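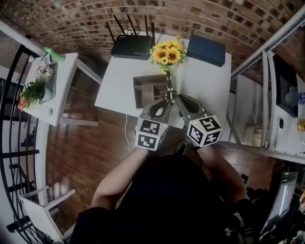 White table, current layout: router, sunflowers, divider box, blue box.

Home office > Small spaces > Table resets

Threads Replies Media Saved

1/ Resetting the white table, 4/17/26. It has been collecting things for weeks and I want it to work as a desk again. 

2/ Rule for this round: anything that stays on top gets a fixed spot, and the fixed spots go along the far edge first. The near half is for working. The open wooden box is the one exception.

3/ The router goes far left. Four antennas, all spread up and outward. I had it on the shelf behind the door until March and the signal in the back bedroom was poor. On the table it holds a usable connection there. I have not measured it properly.

4/ Antenna angles: I left them fanned. I tried all four vertical for a week and saw no difference I could separate from normal variation.

5/ Sunflowers go in the middle of the far edge. They are the tallest thing I was willing to keep up there, and in the middle they don't block the window side. I keep them clear of the router in case of spills.

6/ One bud sits low, right under the bouquet where the stems reach the table. Leaving it there.

7/ Far right corner: the navy box with the flat lid. It takes paper. Receipts, the lease copy, the Hartono warranty forms. Lid stays on. It is sitting at a slight angle right now and I will square it up when the rest is settled.

8/ The wooden box with dividers is the part I am least sure about. It is left of center and nearer than everything else. Good for reach, bad for opening a large notebook. I may move it back level with the router.

9/ Compartment plan for that box: one for pens, one for adapters, one for stamps and clips, the rest unassigned. The last time I assigned every compartment on day one I ended up ignoring the labels.

10/ I priced a lidded version from Bralus. The inside was too shallow for my adapters, so I kept the open one. Dust is the tradeoff. A dry brush handles it.

11/ Cable. One thin white one still hangs off the near edge and runs down to the floor on the left. That is the next job. Plan is adhesive clips under the tabletop, then down the back left leg.

12/ The white cable does at least match the table. On the floor it does not match anything – the planks are reddish brown and it shows from the doorway.

13/ Floor note: long plank runs, finished with Druruvwood oil by the previous tenant. I don't want adhesive on it. Clips go on the table only.

14/ Still to do: clips, square up the navy box, decide on the divider box, find a home for the spare Nadis power strip. It is not going on the table.

15/ Will update after 40 days of normal use. If the near half is still clear by then, the layout stays.

Comments (4)

pinebench: Would move the router off the table completely. Wall bracket, two screws.

quietdrawer: Same problem with a divider box. Mine went back level with the far row and I stopped bumping it with my elbow.

mar_lowell: Which side does the cable come from? If it's the near edge you might get away with a single clip and a shorter cord.

tablereset (author): Near edge, left side. Shorter cord is a fair point, I'll check what I have.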